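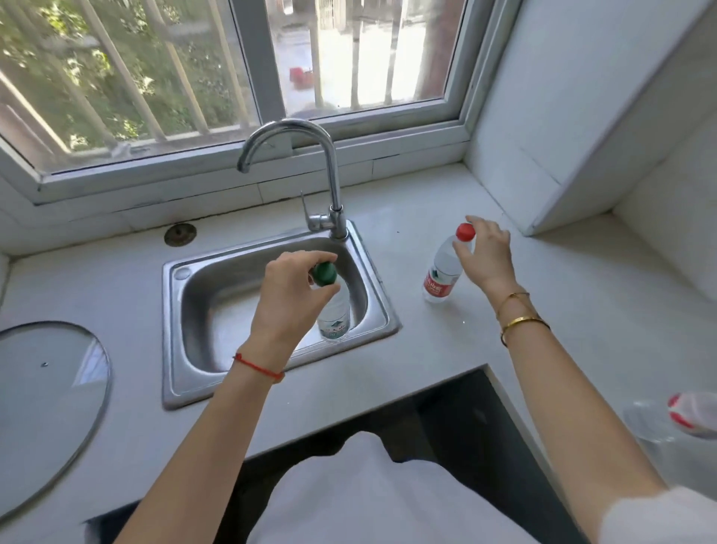 Two of the bottles at the sink, one green cap, one red.

I have been sorting out the drinking water in this kitchen since September, and the method has settled enough to write down. The flat is in Harkus, on the side where the mains supply goes off without much notice. We buy bottled water in small amounts from several shops, so the bottles never match. Caps come in red, green and white, and the labels are no more consistent.

The kitchen is a small U. The sink is under the window, the cooktop has its own stretch of counter, and the floor between them is narrow enough that two people have to take turns. Total usable counter length, measured with a tape and leaving out the sink and the glass of the cooktop, is 87 inches. That sounds generous until a pot lid, a rice cooker and a drying rack have each taken a share.

Storage was the first problem. Bottles left on the counter drift. One ends up by the sink, another beside the stove, and by evening there are several open ones and no way to tell which was opened first. The rules I use now are simple:

Open bottles stay to the right of the sink.
Sealed bottles go on the shelf in the hall, labels out.
Nothing plastic stays on the cooktop when a burner is going to be lit.

The third rule matters most in a room this size. The cooktop is black glass, set into the white counter, and with the gas off it looks like a good flat place to put things down.

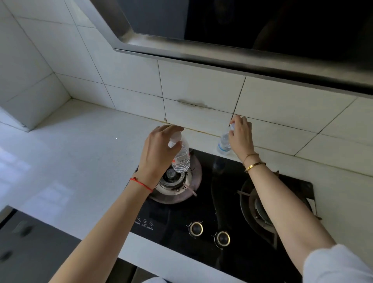
I clear the glass completely before cooking, including the strip at the back by the tiles, where small bottles tend to get pushed and forgotten. A PET bottle softens well below the temperature of a lit burner, and the pan supports hold heat for a while after the gas is off. I wait until the metal has cooled before wiping the glass. Smudges come off with a damp cloth and a drop of dish soap. The glass cleaner I bought from Jadwood left streaks, and I have gone back to soap.

Carrying is done by the neck, just under the cap. A full bottle held this way hangs straight and doesn't flex, and two can go in one hand if they are the small size. Check that each cap is tight first. I lost most of a bottle over the floor tiles by skipping that.
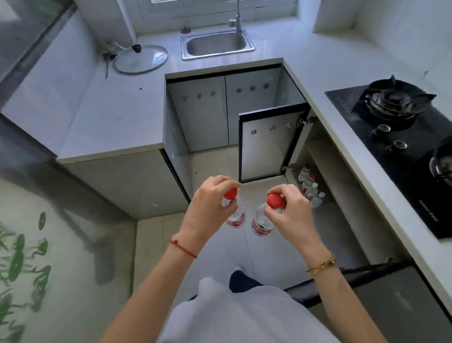 Empties are a separate stream. I drain them, leave them upside down in the rack overnight, then crush them lengthwise and put the cap back on so they stay flat. The depot behind D'Souza takes them by weight. My last load was 624 grams, made up of 29 bottles, and it fit in one shopping bag.

The next change will be a filter. Natar sells an under-counter unit that should fit below the sink, though I still need to measure the clearance around the trap. If it goes in, the shelf in the hall can go back to holding rice and flour, with a few sealed bottles kept at one end for the days when the mains is off.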